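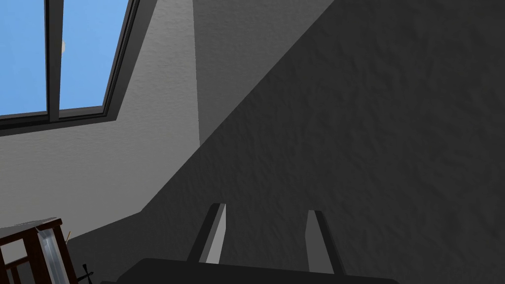 Gripper and skylight in the attic room.

2 min read

I've been using the Clerna room pack for a month, mainly to try out pick-and-place before I touch a real arm. It costs 128 dollars and comes with six rooms and some 40 loose objects. Setup took one evening. The manual is thin on lighting, so I left that at the defaults. 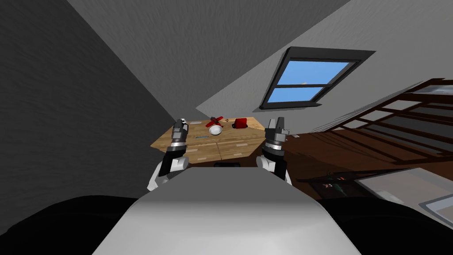 My main test for any pack is clutter. Objects spread out on a bare table are too easy, and a planner that only sees those learns bad habits. The attic layout puts a white bowl right in front of a red toy airplane, so the arm has to plan around the rim to get at the toy. I'd pay for more layouts like that one. The Kruger pack I had before was cheaper, but its tables were mostly boxes.

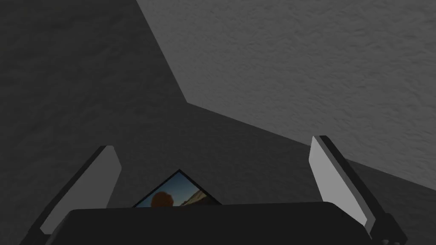

PAVHAM, June

The wrist view is where I have a complaint. The palm housing takes up a lot of it, and small flat things end up half hidden behind the edge. I've asked about moving the mount point and haven't heard back. I'm keeping the pack anyway.

Last updated in June

This site uses cookies. Accept | Settings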